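Talking Bed Bugs With The Folks At Stimska

Home » Blog » Talking Bed Bugs

I sat down with the owner of Stimska, a small pest control outfit in Zukdale, and I'd barely taken my coat off before we got to bed bugs. "June is when my phone goes crazy," she told me. "People get back from vacation and start itching." Her crew treated 951 bedrooms last year - and yes, mine was one of them! 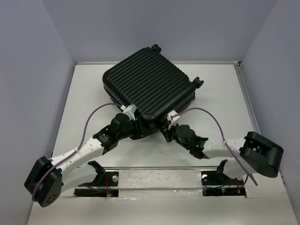

Hard-shell suitcase, lying flat.

So what should you do first? "Strip the bed and check the mattress piping," she said. "And please don't set off a fogger. You'll just chase them into the next room."

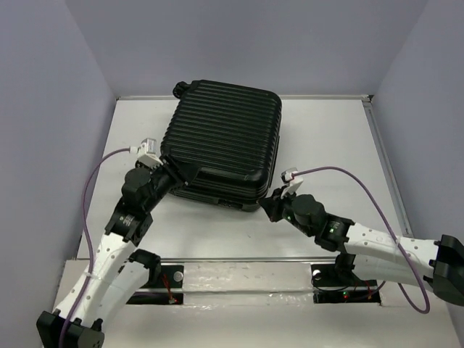

Heat is her favorite treatment, and she got pretty excited explaining it (I got the full tour of the heaters). Then I asked about luggage. "Everybody checks the lining and forgets the outside," she said. On a ribbed case like this one, she'd run a flashlight along the grooves, then the seam between the two halves, and finish at the recessed side handle. I went home and did mine that night.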